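Kodley Marble-Effect Surface Mat, Gray and Gold

Reviewed 22 December 2020

I bought two of these in November to protect a work table used for sorting and building with blocks. Printed stone effects usually go flat and blurry at close range. The Kodley holds up better than most. The base is light gray, with white and silvery streaks and thin metallic gold veins on the diagonal. The pattern does not repeat within one piece.

Setup took two minutes. I wiped the table, laid the mat and pressed outward from the center. One corner lifted on the first night and stayed down after I weighted it with a book.
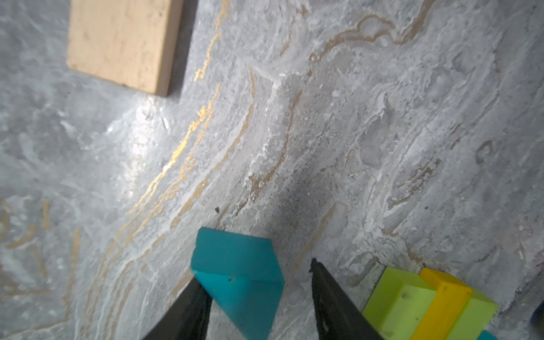
Gold veining, with a plain wooden block at upper left and a teal one in front.

Colored blocks are easy to pick out against the gray — lime green and teal especially. Light tan wood has less contrast but still reads clearly. The finish is glossy, so a lamp placed overhead throws a white patch of glare that washes out the pattern. A lamp set low and to the side fixed most of it on my table.

Cleaning is a damp cloth. Pencil comes off; ballpoint left a faint line. I have logged 168 hours of use with no visible wear to the gold.

Cons: the glare, and a slight curl out of the tube. The cheaper Goleck mat lies flatter but has no metallic veining. I would buy the Kodley again for the pattern.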